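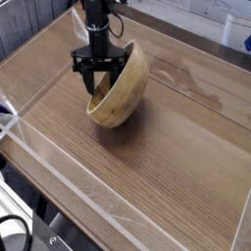
Pretel Home: a review of the streaming service

Pretel Home is the subscription video service operated by the retail group Pretel, and is offered both on its own and as part of the group's delivery membership. It was reviewed over one month, in October, on a television, a tablet and two mobile phones.

Catalogue

At the time of review the service listed 641 titles, of which 96 were series. Drama and cookery are well represented. Children's programming is thin, and much of it is also available free of charge elsewhere. The original series Trestska, in six parts, is the strongest item in the catalogue and would justify a short subscription by itself. Documentary output is limited to material licensed from Matsuda, much of it several years old.

Playback and use

Picture quality was consistent on a fixed broadband line. On a mobile connection the application took about 2 seconds to begin playback, and long films resumed at the correct point on every device. Search is the weakest function. It does not recognise the names of directors, and a misspelt title returns no results at all. Subtitles are supplied for all drama, although their size cannot be changed on the television application.

Terms

Members of the delivery scheme pay no additional charge. Other customers may cancel online, with access continuing until the end of the paid period. Downloads are restricted to one device per account, a limit which larger households will find inconvenient.

Assessment

Recommended for existing members. Other viewers may prefer to wait for a larger catalogue.

Reviewed by Tomomi Yoshida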